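**Eslow pastel plates, after a month of toast, pasta and birthday cake**

I bought these in December, when I finally gave up on the old white set my aunt handed down to me (chipped all the way round, bless them, and two had gone through with that gray crackle that never scrubs out). I'd been looking at the Fundberg stoneware for ages, but my goodness it's heavy, and I have the kind of wrists that notice a full dishpan. So Eslow it was, in the mixed pastels, and I've now used them every single day for long enough to feel I can say something useful.

First, the colors. I'm fussy about color and I'd worried they would look like a baby shower, which is fine for a baby shower but a bit much for pork chops. They don't! The yellow is pale and buttery, and the green is a soft minty thing that makes even a fried egg look as if somebody planned it. I like them best on a dark table with no cloth, where they get to do all the work themselves. I had a set of placemats from Joo that I was very fond of, and they've gone into the drawer because I'd sooner see the plates on the plain brown. 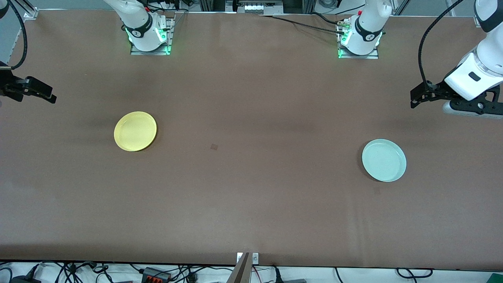
Marlow Street reader Ultum-fan wrote in after my first few notes to say that the shape bothered her more than the color did: she finds a shallow plate hopeless for anything with gravy, and she went back to her old soup plates inside a week. I do see her point. The rim only comes up a little, so a proper stew will go wandering if you carry it in from the kitchen with any speed. For toast, sandwiches, a chop and some beans, or a big slice of cake, I've had no trouble at all, and I find it easier to cut things on a plate without a steep side.

Washing up has been a pleasure. Tomato sauce wipes off, and curry left a faint shadow on one yellow plate overnight that came away with baking soda and a soft cloth (let it sit while you have your coffee). They stack neatly too, and my shelf is narrow, so I was glad of that. I paid 30 dollars for mine, and to me that was fair for plates I reach for without thinking.

Now the grumbles, and there are a couple. You can't choose your colors, you get what's in the box, and I would happily have swapped one of the greens for another yellow. The sticker on the back was a devil to get off, and I was still picking at it with my thumbnail on the second evening. And I do wish they made a small bowl to match, for berries or a scoop of ice cream, as my mismatched ones look rather sad next to them now.

Would I buy them again? Yes, and I've already put a second box on my list for when my sister's lot come to stay and we need every plate in the house. If you mostly eat soup, look elsewhere. If you eat the way we do, with a lot of toast in it, get the pastels and use the yellow ones for breakfast.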